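Bedemau Check Tablecloth, Grey
by Rernimon

£129 for the large size, free delivery on orders to the mainland

We have been selling the Bedemau for long enough now that quite a few of you write in to ask whether it's still being made, and I'm very happy to say it is! It comes in the same soft grey as before, printed all over with a grid of thin white lines, and it goes with very nearly any plates you own (mine are a muddle of hand-me-downs and charity shop finds, and they all look better on it).

The cloth is cut generously, 2000 x 2000 mm, so on most kitchen tables it reaches right to the edges with some left over to hang down. If your table is longer than that, have a look at the Lanier runner, which we can make up to order in the same grey.

Danai Gavalas, who draws all our patterns, spent most of one June fussing over how thick the lines ought to be. She wanted them fine enough to sit quietly under a meal and still show up from across the room, and I think she got it just right.

It's a lovely cloth for children's tables too. We get a lot of orders from playgroups and from grandparents who keep a toy kitchen going in the corner, and a pale plate with a bit of pretend fruit on it looks very cheerful against the grey. 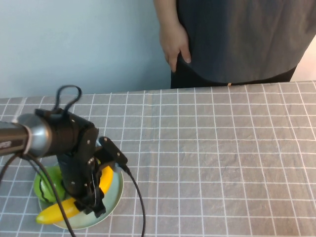

Washing is simple: 40 degrees, with similar colours, and hang it up while it's still damp. I do iron mine, but only when people are coming. Please don't use bleach, as it will take the grey down in patches and we can't put that right for you.

If you'd like napkins to match, the Nông set is back in stock in grey and in oatmeal. Product code for the tablecloth is 649, should you prefer to order by telephone.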